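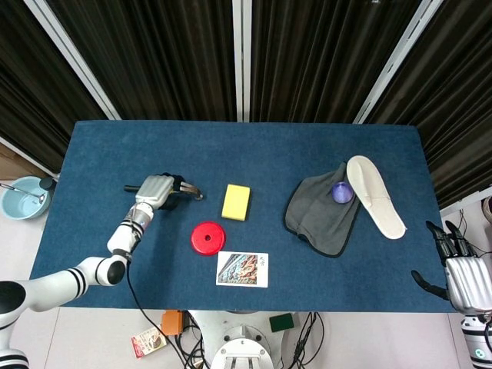 **Small Household Goods: Spring Intake Opens at the Sirniva Reuse Exchange**

Mar 26, 2019

The Sirniva Reuse Exchange will accept small household goods at its Tradton location throughout the spring intake period. Residents may bring hand tools, kitchen items, cleaning supplies, linens, toys, stationery and other objects that can be carried by one person. Furniture and large appliances continue to be handled at the Dwivedi Road building and should not be brought to Tradton.

The January intake brought in 1343 items, of which 125 could not be placed on the shelves. Most of these were incomplete sets, single lids without containers, or textiles that needed laundering. The Exchange has revised its intake guidelines accordingly, and residents are asked to read them before packing.

**Hand tools.** Hammers, screwdrivers, pliers and similar tools are among the items most often requested. Handles should be firm and free of splinters or cracks. Light rust on a steel head is acceptable. Tools should be packed separately from cups and other breakable goods, preferably wrapped in an old towel that is also being donated. Power tools are accepted only with their cords and must be handed over at the counter - they may not be left in the bins.

**Sponges, cloths and towels.** Sponges must be unused. This applies equally to plain sponges and to those with a scouring layer. Towels and cleaning cloths may be used, provided they have been washed and dried completely. Torn edges and faded color are not grounds for refusal, and worn towels are passed on to the Zondarel Animal Shelter, which has asked for 70 of them before the summer.

**Cups, lids and basins.** Plastic cups and basins are welcome in any color. Lids should arrive with the container to which they belong, fastened with tape or string. Loose lids and discs whose purpose is unclear will be placed in the parts tray near the entrance, where visitors may look through them without charge. Several long-standing members have found replacements for missing pieces there, and the tray will be kept for another year.

**Postcards and printed cards.** The Exchange has not previously offered a shelf for paper goods. Beginning this spring, postcards will be kept in a shallow box beside the stationery. Cards printed in any language are accepted, whether blank or written upon, although residents may wish to look over the reverse side for private addresses before donating them. Staff will not remove or cover personal information. 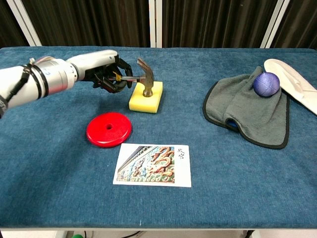 *A claw hammer, a yellow sponge and a postcard printed with the characters 故宫, with a gray towel and a blue ball to the right.*

**Balls and small toys.** Balls are accepted if they have no splits in the surface. Those that need air should be inflated before they are brought in. Toys with very small parts will be shelved above the reach of young children.

**Insoles and shoe accessories.** Insoles, laces and shoe trees may be donated when new. Used insoles will be declined at the counter.

**Packing and delivery.** Each household may bring up to two boxes or bags per visit. Mixed boxes are permitted, and there is no need to sort items by type beforehand, but fragile goods should be placed on top. Please empty all basins, bottles and other containers of liquid before leaving home. Items are laid out on a covered table at the counter, checked one at a time, and either shelved or returned to the resident during the same visit. The Exchange regrets that it cannot store declined items for later collection.

Receipts are available on request and list the number of items received. They do not state a value.

**Shelf space.** The Tradton location now has 59 labeled shelves, including a new section for hand tools along the rear wall. Members may take up to five items per visit, with the exception of the parts tray and the postcard box, to which no limit applies. Residents who are not yet members may register at the counter with proof of address - registration is free and takes effect immediately.

Questions concerning items not listed in these guidelines may be directed to the intake desk at Tradton during opening hours. A printed copy of the guidelines is posted at both entrances, and large-print copies are kept at the Dwivedi Road building.

*Sirniva Reuse Exchange, Office of Member Services*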